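Chapter 7
Reading Groups for Young People

Learning aims

After the work with this chapter you should be able to plan a reading group for members between twelve and seventeen years, choose a first book together with them, and describe the difference between a reading group and a literature lesson.

7.1 The group at Cinberg

The public library in Cinberg serves a town of 2,988 inhabitants. When Gudrun Tangen became youth librarian there, the shelf for teenagers contained 469 titles, and the loans from it had been falling for several years. She did not begin with buying new books. She put a sheet of paper on the door of the study room and invited everyone of secondary school age to come on Friday after school, to talk about any book they had not finished.

This last detail deserves our attention. Most invitations of this type ask young people to bring a favourite book. For a confident reader it is a pleasant task, but a fourteen-year-old who has not read a whole novel since primary school will stay at home. To have an unfinished book is something almost all of us can manage. At the first meeting two girls and a boy came, and they spent most of the hour complaining about the same fantasy series. Tangen wrote down their complaints and used them as the programme for the next meeting.

By March the group had its own name, Jirilico, taken from a country that one of the members had made up for a story. The members had also begun to write. Ronja Vik, who was fifteen at that time, brought the first chapter of a crime novel and asked that somebody else read it aloud. It became a habit of the group that an author never reads her own text. Vik later explained that she could hear the boring sentences much better in another person's voice.

7.2 What is a reading group?

In this book we use the term reading group for a voluntary group which meets regularly, where the members themselves have influence on what is read and how it is discussed. Under this definition, a class reading the same novel with their teacher is not a reading group, even if the chairs are placed in a circle. Attendance is compulsory and the work is marked, and both of these conditions colour what the pupils are willing to say.

Grigore Vlad has proposed a narrower definition, in which also the meeting place must be outside the school. We do not follow him so far. Many good groups meet in a school library at lunch hour, and in rural districts there is often no other heated room to use.
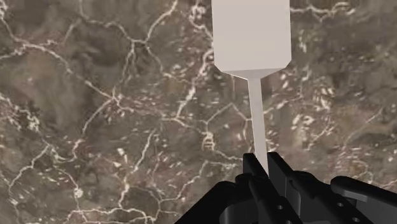 The size of the group is a more practical question. With fewer than five members, one cold in the family can cancel the meeting. Above 20, the quiet members can come a whole term without speaking, and the leader should consider dividing the group by interest and not by age. Helge Backlund, whose study of the Akance youth centre we will return to in section 7.5, found that mixed ages worked well as long as the youngest members had a part in choosing the book.

7.3 Choosing the first book

The first book has greater weight than the later ones, and it is often chosen too quickly. Tormod Wallin recommends that the leader bring several short books to the opening meeting and read one page from each, without showing the covers. The members vote afterwards.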